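Dear Barış,

A quick update on the Bemside play library before the holidays! We've spent $500 of the Dultura grant so far, nearly all of it on construction toys, and I'm so glad we started there. The families kept asking for things that fasten together (we had plenty of blocks already), so we went for chunky toy nuts and bolts in bright colors, pink ones included, and they're easy for small hands to turn.

We have 55 families signed up now, up from 20 when I last wrote, and 12 of them come over from Clarnbridge. The bus is slow, so I've been letting them keep sets an extra week.

Sorting is still my biggest headache. Pieces get mixed between sets, and I end up spreading everything out on the big brown mat and matching nuts to bolts before anything goes back on the shelf. I'd like to put some of the February money toward zip bags and decent labels, if you're okay with that. Receipts are coming separately.
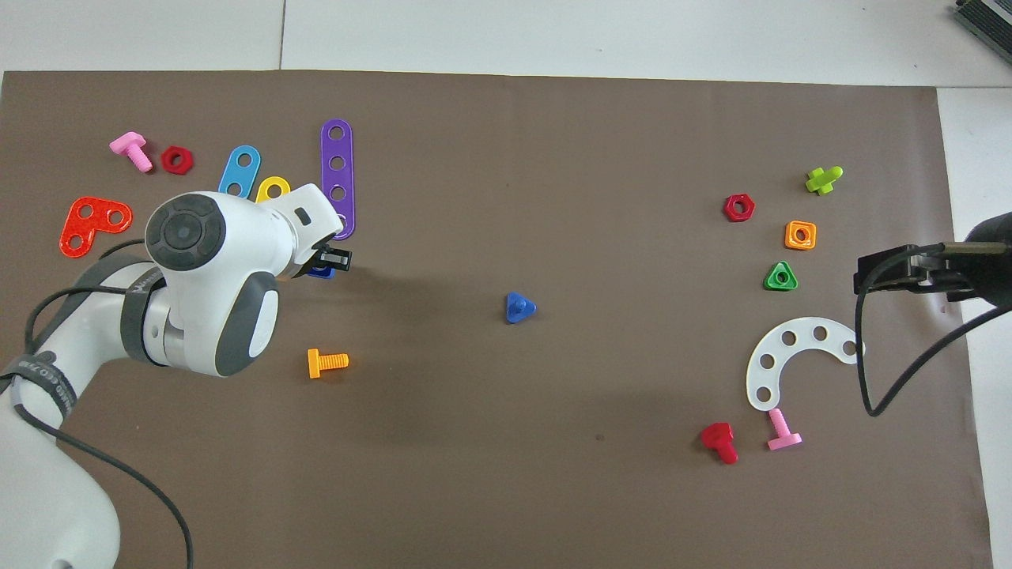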